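Gap opening up between two desk tops pushed together, how do I close it?

Asked by Kerubo Mwaipopo
192 views

I have two white desk tops side by side to make one long work surface. They came from Latell, bought at the same time, and each has its own set of legs. When I set them up in February the join was tight. Now there is a gap at the front that I can get a coin into, and one side sits a touch lower than the other. Paper catches on it when I slide things across.

The room is an old converted garage with a painted concrete floor, so I doubt it is level. I don't want to fill the join for good as we may move next year. 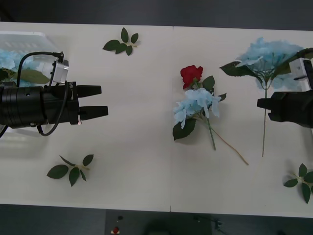
White top in two panels, join down the middle.

Is there a way to pull them together that I can undo later? I have a drill and basic tools but I'm not confident about drilling into the tops.

Share | 13 comments

2 answers

Wekesa Koech
Sort the floor out first. If you clamp two tops together while the legs are fighting each other, they will creep apart again as soon as the clamps come off.

Put a long spirit level across the join, then along the front and back edges. Wind the feet up or down until both tops read the same. If your legs have no adjustable feet, use plastic packers under the low ones. A pack of 50 costs very little and you will find other uses for the rest.

Once they are level, go underneath and fit flat mending plates across the join — one near the front, one near the back, one in the middle. Check the thickness of the top before you buy screws. Mine were 9 mm too long for the job and I only noticed when I held one against the edge. Wrap a bit of tape round the drill bit as a depth mark and keep the pilot holes shallow.

Pull the tops together with a ratchet strap round the outside before you screw the plates down. Put folded cardboard under the strap at the corners or it will mark them. When you move, take the plates off and the holes are all on the underside.

Share | 2 comments

Clyde Thibodeaux
I just put wide white tape over mine. Looks fine from the door. It does peel up at the ends after a while and you have to redo it.

Share | 0 comments

Related questions
Desk wobbles on a concrete floor
Getting old tape residue off a white table top
Can I cut down Skellari table legs?
Best screws for thin board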